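# How a harbor town grows

A harbor is a place where ships can stop safely. Many old towns began beside one. This page explains why, using the port of Brinlow.
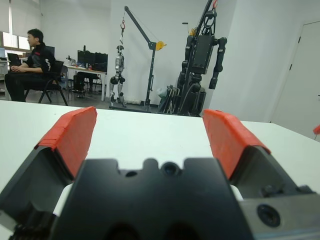
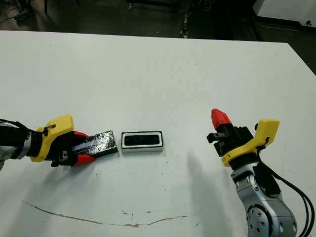
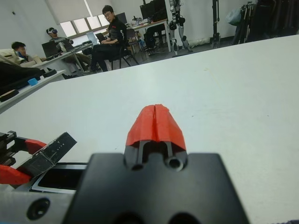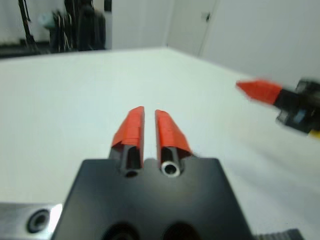 Brinlow stands where the Amadi River meets the sea. The river slowed down there and dropped its sand, which built a long bar across the mouth. The bar blocked big waves. Boats behind it floated on flat water, and the land beside them was flat too, like the white tabletop in the pictures. Flat land is easy to build on. The first people put up 13 houses and a shed for drying fish.

Traders came next. They needed places to store goods, so the town built warehouses. Workers needed homes, and the homes needed streets. In time 4000 people lived in Brinlow.

Sand was also a problem. It kept settling, and the channel became shallow. The town dug it out and built 2 stone walls, called jetties, to keep it open.

**Words to know**

- **Bar:** a ridge of sand under or just above the water.
- **Channel:** the deep path that ships follow.
- **Jetty:** a wall built out into the water.

Text by Titilayo Ogundipe. Map by Rhydian Craddock.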